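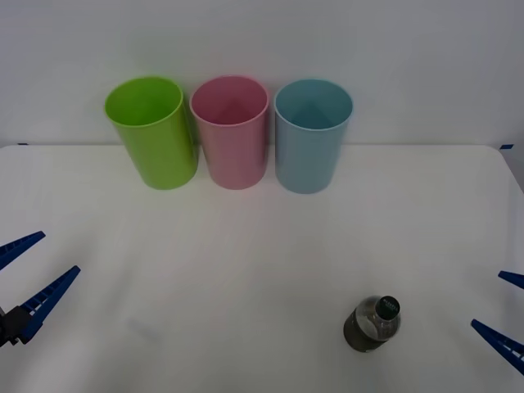
Gerardo Pellegrini asked, on first hearing of our plan, whether two arms were worth the bother when one good arm and a bit of patience would do most household jobs. It was a fair question and it shaped much of what follows. One arm can lift a cup perfectly well. It struggles as soon as something has to be held still while something else is done to it, and those were the jobs we wanted most.

4.2 The table and the two grippers

Figure 3. Working area of the Florkholm build, with the cups at the back, the capped bottle at front right and a gripper on each side.

The Florkholm build lives on a bench in the shared workshop at Homport, where the arms were put together over 15 evenings by the second and third authors. We kept the working area as plain as we could. The table has a white covering and backs on to a pale wall, so the coloured cups (green, pink and blue in Figure 3) stand out well for the vision code. Early trials on the bare bench gave us endless trouble with scratches and old glue marks being taken for objects, and the change was a joy to see in the logs.

Each gripper has two blue plastic fingers with a ridged, slotted inner edge. We are very fond of these fingers! Our first set was stiff and solid, and it either pushed light cups over or squeezed them out of shape. The slotted ones give a little and wrap round whatever they meet, which means the position estimate can be slightly wrong and the grasp will still hold. Cheng-en Leung redrew the slots 5 times before settling on the present spacing, and the drawing files are shared with the rest of our material.

The cups are the easy part. They are open at the top and slightly tapered, so a finger can go inside the rim or both can close on the wall from outside. The small bottle with its dark green cap asks for much more care. From above, most of what can be seen is shoulder and neck, and the software (which we call Jirkau) has to judge the height of the cap from very little. We therefore let the nearer arm make a slow approach and stop on light contact before closing.

We ran 83 trials with this set of objects and counted 72 as successes, a success being any run that finished with every object upright and no help from us. Most failures came from the bottle turning in the grip. Ho-yin Wan has since tried a thin rubber sleeve on the fingertips, and over 15 further runs with the sleeve are reported in Section 5.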